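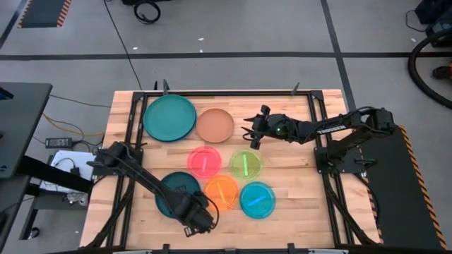 # Chapter 6: Setting Out and Clearing the Table

Before you start. Read the opening, do the warm-up, then go on to 6.1. Don't skip to the recipes. There aren't any in this chapter.

A table is a work surface first. Food comes later. Plates, small dishes, things to eat with, all of it has to get out there, sit where a hand can find it, and come back again in some kind of order. Most people learn this at home by being told off. In a paid dining room you learn it by the clock.

Look at the round pieces on the butcher-block top. A large teal plate with a raised rim, a smaller brown one right beside it, nearly touching. Then the little ones in the middle: pink-red, yellow-green, orange, turquoise. Each has a narrow strip across it in its own color. Keep this table in mind, we come back to it in 6.2 and again in the review.

## What this chapter covers

- Sorting by size, by color, by use
- Stacking: what goes under what
- Spacing on a bare table, no cloth, no mats
- Clearing in order
- Storage, and the shelf card

## Words to know

**Cover.** Everything set for one person. Not the lid of a pot, that's just a lid.

**Nest.** Smaller piece sits inside a bigger one of the same shape.

**Stack.** Same size pieces, one on top of another. Rims line up.

**Shelf card.** Short list taped inside the cabinet door. Says what lives there and how high the pile may go.

**Strike.** To take everything off a table. Old banquet word, still used.

## Color as a label

Color sets get bought because they look cheerful. Fine. They also save time. A child who always gets the orange dish knows which one to reach for. A kitchen that keeps one color for one diet can check a tray at a glance, as long as everyone has been told the code and it's written down somewhere.

It works best when the whole set follows the rule. Orange with orange, pink with pink. Once one piece goes missing somebody swaps in another, then the pairs drift, and by April the code means nothing. Takness, the school supplier used in our case study, sells its small dishes singly for this reason. Costs more per piece. Cheaper than a new set.

One caution. Color alone isn't enough for allergies. Some diners and some staff can't tell certain colors apart, red and green especially. Use a written label too. Always.

## Large pieces and small pieces

Large plates go down first. They take the most room and they decide where everything else ends up. Put the small dishes out first and you'll be moving them twice.

Touching rims are a problem with ceramic, they chip. Less of a worry with light plastic, but still, leave a finger's width. Easier to pick up. Small dishes can go in a loose group in the middle when people are sharing, with enough of a gap between that a hand gets around each one.

Stacks on the table: keep them low. Two plates is fine. A tall pile is for the sideboard, or the cart, or anywhere a sleeve won't catch it.

## Case study: the Sondcombe lunch room

Sondcombe is a small day center with one dining room and one cabinet. Lunch for 202 members, in shifts. When the Pietrzak catering course took it on as a practice site, clearing a shift could take up to 5 minutes a table and the dishes came back in whatever pile was nearest.

Three changes, none of them expensive. Large plates cleared first, small dishes second, eating tools last into a seperate tub. One color per shelf. A shelf card on the door. The full write-up is in 6.4, with the floor plan.

## Warm-up

Do this before you read on. Kitchen table is fine, so is a desk.

1. Get out six round pieces, at least two sizes. Lids count.
2. Put the largest down first, upper left.
3. Group the small ones in the middle. Loose, not touching.
4. Match anything that matches.
5. Strike the table. Write down the order you did it in.
6. Set it again, this time starting with the small ones. Compare.

Keep your notes, you will need them for for the exercise at the end of 6.3.

## 6.1 Sorting Before You Set

Start at the cabinet. If the dishes come out mixed they go down mixed, and you spend the first part of the job sorting on the table where the diners can see you. Sort on the counter. Size first, then color.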